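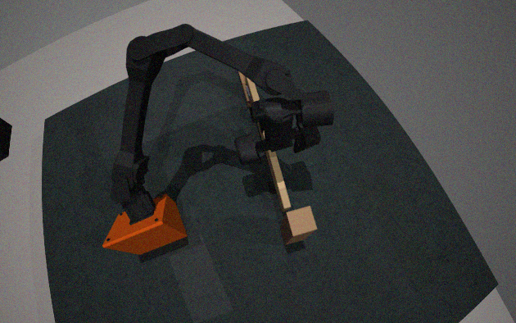
Two arms, one bench, too many grippers: a talk with the Brokatitz test group

2026-03-20

The Brokatitz test group has spent the winter running grippers in simulation before anybody orders hardware. Their lead engineer gave me half an hour between runs and talked through most of it with one eye on a log window. Notes tidied up a little, not much.

First question was the obvious one – why simulate at all? "Price," she said. "And fingers. You break fingers. In the sim I can smash the thing into the table all day."

The setup is two black arms over a dark table, with an orange block on one side for the left gripper and a hammer-shaped piece, a stick with a cube on the end, for the right. The hammer is the one she cares about. "Everybody's demo is a cube. Cubes are easy. Put the weight way out at one end and grab the stick in the middle, then see what your grip does."

They have compared 4 finger designs so far under two controllers. One is called Turnilia, written in house. The other came from Cudano, a small firm they have worked with before. Total so far is 2,722 attempts, of which 1,598 were on Turnilia. Why the lopsided split? "Turnilia was ready first. Thats all. I'd like it even by April."

And which is better? Long pause.

"Depends what you mean. Cudano is smoother. It comes down slow, it closes slow, and it looks great when you show it to someone. Turnilia is kind of rude. But it recovers. If the stick rolls a bit Turnilia goes again, and Cudano sits there thinking."

Her best result is 81 percent on the hammer, with the narrow fingers. She doesn't trust it yet. Friction values in the sim were set by hand, she says, and changing them a little moves the score a lot. "So 81 is a number for my table. Don't print it like it's a law."

We got onto small parts next. Harder, apparently. The fingers have to come down close to a low piece with something taller standing right by it, and the camera may lose the tips at exactly the wrong moment.
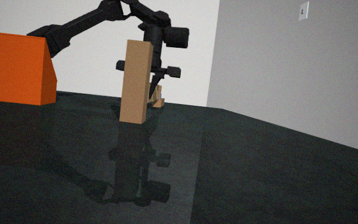 "Half my failures are that," she said. "The arm is fine, the grip is fine, the view is junk. People blame the gripper." She wants a second camera angle on every run and is fighting over the compute for it. A wrist camera was tried and dropped. Too much black plastic in the picture, her words.

Real hardware is next. A MacPherson arm is on the list, one only, with the narrow fingers and the wide ones. She expects the scores to drop. By how much? "Ask me after. I'm bad at guessing and I've got it in writing."

Would she skip the sim next time? No. Quick answer, then back to the log window, where teh next batch was waiting on her.

Comments (3)

gripfan: Did they try soft pads on the narrow fingers? We got a lot less rolling with thin sticks that way.

benchrat22: Would like to see the Cudano numbers on their own. 1,598 on one controller and the rest on the other is hard to compare.

oldservo: Same story here with the camera. Moved ours up and over to the side, and it helped more than new fingers did.

We use cookies to keep this site running and to count visits. Accept | Settings

Contact | Copyright 2026 | Back to top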